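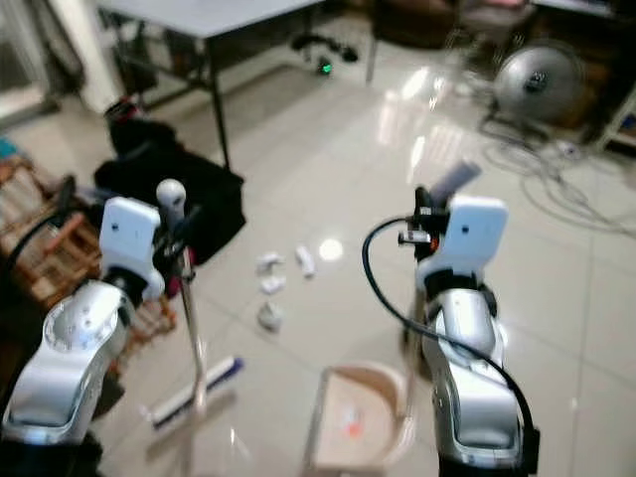

RURKLOW, March 29, 2019 — Drorkura today publishes the full care routine for Momau, its two-armed floor-tidying cell, and is letting anyone read it free of charge, including the people who have been asking for it since October. The routine runs to 103 checks. A surprising share of them concern the thick black cable at the gripper on the dustpan side, the one that bows out to the left, crosses in front of the silver joint and carries on down the arm to a black connector block. It is the least glamorous part of the cell and has so far generated most of our post.

Momau is set up at Penry, our practice room in Rurklow, where it spends its working day with a broom in one gripper and a dustpan in the other, dealing with crumpled paper on a tiled floor. Customers who have visited tend to ask first about the software. They ring back later about the cable, the pads, or a noise.

The new document is called the Momau Care Routine. We did consider other titles. It replaces the earlier service notes, which were accurate, and were also written by people who knew the machine so well that they left out the part where you switch it off.

What the routine covers

The checks fall into a start-of-day round, a longer monthly session, and a set of jobs that come up according to running time. The start-of-day round is meant to be done by whoever opens the room and needs no tools beyond a torch and a clean cloth. The monthly session wants a trained person and a quiet afternoon. The running-time jobs want a trained person who has read the page beforehand, and we have put that sentence on the page itself in the hope that somebody will see it in time.

Elin Rees, head of service at Drorkura, wrote most of the text and tested all of it on the cell at Penry.

"I wanted a routine that could be followed by a person holding a cup of tea," she said. "Then I wrote a line telling them to put the tea down. It's check number one and I'm quite proud of it."

The start-of-day round

The round begins with the arms parked and the power isolated. The operator looks along each arm from base to wrist for anything loose, rubbed or newly shiny. Joints are wiped with a dry cloth. Joint covers are pressed gently by hand, and any that move are reported and left alone. Past experience suggests that a cover which has been "just nipped up" by a passing enthusiast will need to be un-nipped by us.

Next comes the cable. It should hang in an easy curve with the arm parked, with no flat spot and no twist. The operator then releases the arm and moves it slowly by hand through its full sweeping reach, watching the curve as it opens and closes. If the cable goes tight at any point, the slack is wrong. If it can be hooked over an elbow, the slack is also wrong, in the other direction. The routine gives the setting for each clip and asks that it be followed to the letter. Our earlier advice was to leave "a sensible amount", and we have since seen a wide range of opinion on what is sensible.

The connector block is checked for seating and dust. It should be pushed home by the body and never by the cable. There is a drawing of a hand doing this properly. There was also a drawing of a hand doing it wrongly, which we withdrew after a reader in our own office followed it.

The running-time jobs

At about 700 hours the cable is taken off the arm altogether, laid straight on a bench and inspected along its length. Any cable with a soft place, a crack in the jacket or a bend that will not relax is replaced. The old one goes in the bin, and the routine is firm on this. Old cables kept "as a spare" have a way of being fitted again by someone in a hurry, and then it is our telephone that rings.

Wrist collars are checked for play at the same visit. The arm is held below the collar with one hand and the gripper housing is turned with the other, using light pressure. There should be no knock. If there is one, the fixings are tightened in the order printed on the page, with a torque driver, by a person who can say what the driver is set to without looking at it hopefully.

The gripper pads get a section of their own. They do the actual holding, and they pick up floor dust, hand cream and a fine grey something that we have sent to be analysed and would rather not discuss. A pad that has lost its bite will let a broom handle creep by a small amount on every stroke. The operator sees a sweep that starts well and drifts, concludes that the program is at fault, and spends a morning adjusting it. The pad meanwhile carries on slipping. 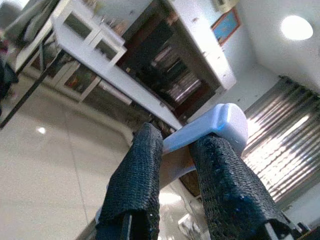 Pads are therefore cleaned before anyone is allowed near the program. A damp lint-free cloth is used along the grain of the surface, followed by a dry one. Solvents are out. So are kitchen sprays, baby wipes and a lemon-scented product recommended to us by a customer who later ordered a complete set of new pads. The edges are felt with a fingertip for lifting, and a pad that has lifted is changed along with its partner. A fresh pad facing a tired one makes the tool sit crooked, and the crookedness shows up at the far end of a long handle, much magnified.

After a pad change the cell is taken through a holding test. The gripper closes on a smooth plastic handle and holds it clear of the floor while the operator tries to turn it with two fingers. If the handle stays put, the test is passed. If it turns, the pads come off and the backing is cleaned again. If it falls, the operator picks it up, writes that down and starts over. There is a box for it on the sheet, and we would prefer that the box was used.

The floor counts as part of the machine

Much of the section on setting up deals with the room. Glossy tiles send back bright patches of light that can be mistaken for paper, and paper that can be mistaken for bright patches of light. The routine asks that lamps and blinds be left as they were on the day the cell was set up, or that the vision check be run again if they have been moved. It also asks for trailing leads to be kept out of the sweeping area. We are aware that this advice is easy to write. Penry has leads too, and the routine was read aloud to us in front of them.

Wakana Maruyama set up the cell at Penry and has looked after it since. She contributed the chapter on broom angle, the longest in the document.

"A person adjusts a broom without thinking about it," Maruyama said. "The arm will hold it at exactly the angle you gave it, all day, even if you gave it a silly one. So you set the head flat to the floor first, then close the gripper, then check it again. People skip the second check. Then they write to me about streaks."

Her chapter explains how to mark the handle so that the gripper returns to the same place after the broom has been taken out for washing, and how to bring the dustpan down until its lip meets the tile without scraping. It also covers the order in which the arms should be taught. The dustpan arm goes first, as the broom needs somewhere to aim for. Those who have done it the other way round will remember the result and probably still have some of it under the furniture.

What changes for existing customers

Sites with a service contract will receive a printed copy and a half-day visit, during which a Drorkura technician will go through the start-of-day round with whoever does it. We ask that this be the person who really does it. On an earlier series of visits we trained a number of department heads to a very high standard.

Sites without a contract may download the routine from our website and print it themselves. Replacement pads and cables can be ordered singly, and the part numbers now appear on the same page as the job they belong to. They used to appear in an appendix, and the appendix used to appear in a separate file. We have no good account of how that came about.

The log sheet has been cut down to a single side. It asks for the date, the hours run, the jobs done, and anything odd. The "anything odd" box has been made bigger following a review of completed sheets, where operators were found to be writing up the margin and round the corner. Reports from that box go straight to the service desk, and several of the checks in the new routine came from there, among them the one about birthday ribbon.

Open afternoon at Penry

Drorkura will hold an open afternoon at Penry for customers and trade press, with the cell stopped, uncabled, cleaned and put back together in the course of the visit. Guests may try the cable sweep and the holding test for themselves. Places are limited by the size of the room and by Maruyama's patience, and should be booked through the service desk. Flat shoes are advised.

About Drorkura

Drorkura builds and services small robot cells for indoor cleaning and tidying from its premises in Rurklow. Its products include Momau, and a range of clips that hold Momau's cables where they are meant to be.

Notes to editors

The Momau Care Routine is available from the Drorkura website in English. Interviews with Elin Rees and Wakana Maruyama can be arranged through the press office. Please do not ask either of them whether the robot could come and do your kitchen. They have both been asked, and the answer depends on your leads.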